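Review: Soltness table by Fendamach, light wood top, after seven months

Written by Jussara Cordeiro, July 16, 2026

I bought this table in December, when I moved to a smaller apartment and had to give my old desk to my cousin. I wanted one table for everything: eating, writing, folding shirts, and also for the small things that other people keep in the bathroom. My bathroom has a sink with no shelf and a window that I cannot reach, so the things for teeth and face live on the table. I say this first because it explains how I use the Soltness and which problems I found.

The price was $264 with delivery. Fendamach sells it also with a darker top, but the darker one was not in stock, and the lady at the store told me the wait is 14 weeks. I took the light one. Before I bought it I looked at the page of the store, where there were already 1,642 ratings, and I read many of the bad ones. Most of them complained about the delivery and not about the table. A few complained about the surface, and this worried me, so I paid attention to the surface from the first day.

Assembly

It comes in one flat box, heavy for one person. There are 17 screws and one key. The instructions are only drawings, and on the second page the drawing of the left leg and the right leg look the same, but they are not. I put them wrong and had to take them out again. With a second person you need less than one hour. I was alone and it took me the whole afternoon, including lunch.

The legs have small plastic feet that turn, so you can correct for a floor that is not level. My floor is bad and I was happy with these feet. After the first month I had to turn one of them again, and since then the table does not move when I write on it.

The surface

I will write the most about this part, as it is the part you look at every day. The wood is pale, between blond and beige, and the lines of the grain are fine and close together. They do not go straight.
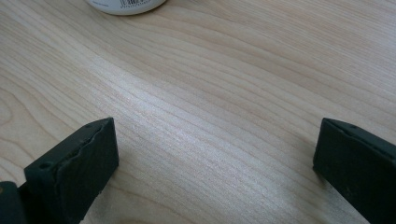 I like the waves very much. In the store the table they had on display was more plain, with almost straight lines, and I thought mine would be the same. You cannot choose the pattern when you order, so if you need two tables that look equal, for an office for example, I would ask the store first. On mine there is also a rounded swirl where the lines turn around one point. My niece calls it the eye and always puts her glass on it.

The finish has a soft shine, less than glass but more than I expected from the word "matte" in the description of the store. When light falls on it, there is a bright band on the wood and the grain in that place looks like silver. It is pretty to see, but for reading it is a little tiring, and in the mornings I close the curtain halfway. I would take away half a star for this, if half stars were possible.

Fingerprints do not show much. Crumbs show, because they are darker than the wood, and for me this is good. On my old brown desk I never saw them, and I found them later with my elbow.

Water and toothpaste

As I wrote, my toothbrush cup stays on this table. It is a simple white cup with a smooth wall, and I chose it from Abugri only for the price. The base is flat and it does not slide when I pull something out of it. I can say that in these months the cup has not left a mark, even when I put it back with a wet bottom, which I do more often than I should. I wipe the place in the evening with a soft cloth and nothing else.

Toothpaste is different. If a drop dries on the wood, it leaves a white spot that does not go with only water. I used a little dish soap and warm water, not too much, and I rubbed in the direction of the grain. The spot went away but the place was less shiny for some days. Now I keep the toothpaste inside its box, and the box standing in the cup, until I need it.

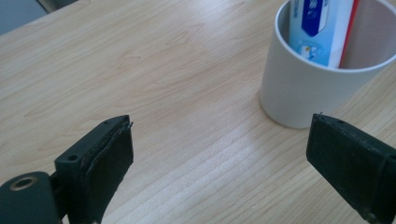 Maybe for some people it looks strange to keep the box, but the tube alone falls over and the cap is never closed well. A box with flat sides stands better, although it leans a little. The cup has space for the box and a brush together. With two tubes it becomes too full and you pull out everything at the same time.

I tried also a tray under the cup, the small one from Dristum with a rubber border. It protects the wood, this is true, but under the rubber I found a gray line after two weeks, and it took me longer to clean this line than all the drops before. I stopped using the tray. If you buy a table with this kind of finish, please be careful with rubber.

Hot things I never put directly on it, so I cannot tell you what happens. The paper in the box says to use a mat.

Scratches

I have two. One is from a key and you can feel it with the nail. The other one is from the day of assembly and is on the edge on the wall side. Fendamach sells a pen for repair, but it comes in one color only, and to me it looked too yellow for my top. I did not buy it.

What I would change

The edge of the top is a little sharp under the arm when I write for a long time. I would like it more round. And I would like better drawings for the legs.

Would I buy it again? Yes, I think so, for this price. For a family with small children I would maybe wait for the darker top, or use a tablecloth at meals. For one person, or for two persons who are calm, the light one is a good table and easy to clean if you do it the same day.

I give four stars out of five. The store asks also for a score for delivery, and there I gave three, as the box was left downstairs next to the mail and I had to carry it up two floors.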